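**Ghosting on a whiteboard, what removes it?**

**marlowe_k**
The board in our meeting room has ghosting that dry erasing doesn't touch. It's a Sadeghi on wheels, and the building dates from 1921, so mounting a bigger one on plaster was out. I tried the spray that came with it and got gray smears. What do you use?

**dustpan44**
Isopropyl alcohol on a cotton rag. Wipe, flip the rag, wipe again, then go over it with plain water. Don't skip the water or the next marker will bead up.

**tvr_603**
Disagree on alcohol as the first step. If the board is melamine it dries the coating out and the ghosting comes back worse. Umex cleaner is milder. I paid $125 for a case for our office and we're still on it.

**dustpan44**
I've used alcohol on the same board every Thursday for years and it's fine. Mine is porcelain steel though.

**tvr_603**
Then that's the difference. Marlowe, do magnets stick to yours? Porcelain is always on steel, but so is the cheap painted stuff, so a yes doesn't settle it. A no means plain melamine.

**marlowe_k**
They stick. Ours has the black frame and stand. I don't have the paperwork. 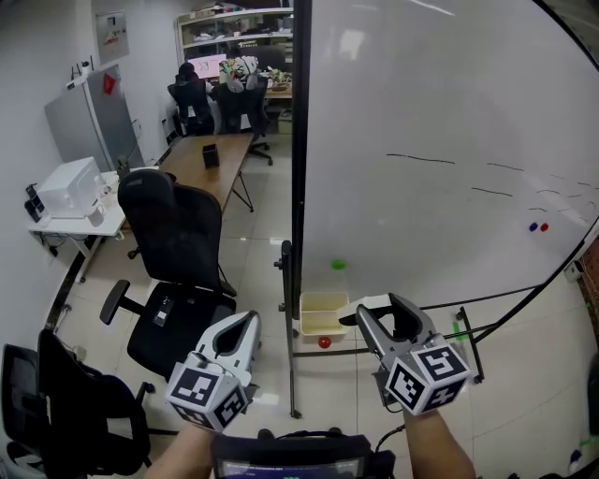

### Replies, page 2

**hollisburg**
Magnets on it, so it's steel at least. Try going over an old line with a fresh black marker and wiping right away. The solvent in the new ink lifts the old ink. Costs nothing.

**dustpan44**
Seconded, do that before buying anything. Small patch first.

**paperclip_annie**
Please don't use a melamine sponge on it. We did that to a Skelton board and it has a dull spot now that holds every mark.

**tvr_603**
Agree with that one. Also check the markers. The Fosevitz ones we had left lines after 2 days no matter what was on the wall. We switched brands and I clean half as often.

**marlowe_k**
Overwriting took off most of it – the long line across the middle is still faintly there. I'll try the Umex next and leave the alcohol for last.

**dustpan44**
Alcohol would have had it off by now, but ok.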